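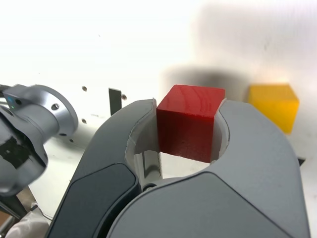

Small Shops, Long Memories: Trading on Wiltden Road
Student project report by Rizal Majimbun
Submitted February 5, 2019

Why I picked this topic
My nan used to do all her shopping on Wiltden Road, and I grew up hearing about the haberdashery with the brass till and the milk bar where you could get a spider for small change. When our teacher said we could study any local place we liked, I knew straight away! My question was simple: how has the street changed, and what do the people who trade there think keeps a shop alive?

What I did
I started in the local studies room at the library, which holds old rate books and a huge box of shop photographs (I lost a whole afternoon in that box). The rate books gave me owners' names and what each building was used for. Then I walked the street with a clipboard and talked to anyone behind a counter who had time. I ended up with 15 interviews, some of them five minutes long and one that went until closing.

I also ran a paper survey for shoppers. Getting people to stop was harder than I expected, especially in the July rain, so I left a stack of forms at the Orska bakery and they filled up much faster there.

What I found
The oldest business still going is Steltetti, the shoe repairer. The family has kept every job ledger, and they let me go through one full year. It lists 2,416 repairs, mostly heels. I compared that with their latest complete year, which came to 1,356. I thought that would be a sad story, but the owner was quite cheerful about it - bags, belts and key cutting now bring in a good share of the money.

Menon Grocery was my favourite visit. It began as a fruit shop and changed bit by bit as customers asked for things, first spices, then frozen goods, then phone cards. Mrs Menon showed me the notebook where she still writes down requests. If two people ask for the same item, she orders it in.

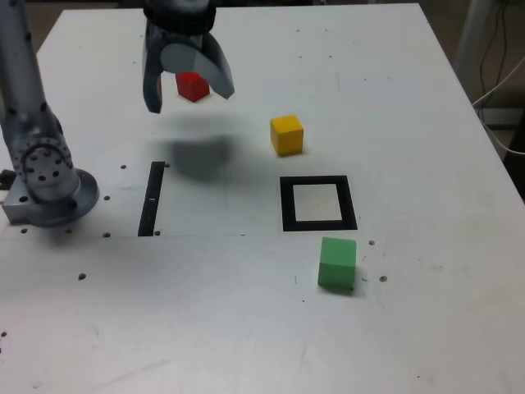

Coloured cubes and black markers on a white tabletop.

In the survey, the most common reason for shopping on the street was that it was close to home, and the next was knowing the staff. Parking was the big complaint by a mile. A few people wrote whole paragraphs about the parking, right up the margins and over the back.

Problems I had
The rate books skip 2 years and the librarian couldn't find them anywhere. My survey also leans towards people who buy bread, so it probably misses the ones who only come for the chemist or the post office.

If I did it again
I would record the interviews, because my handwriting gets terrible when someone is telling a good story. I'd also love to talk to people who closed their shops and moved on. Mrs Menon has already given me the number of the man who ran the milk bar, and I'm ringing him next week!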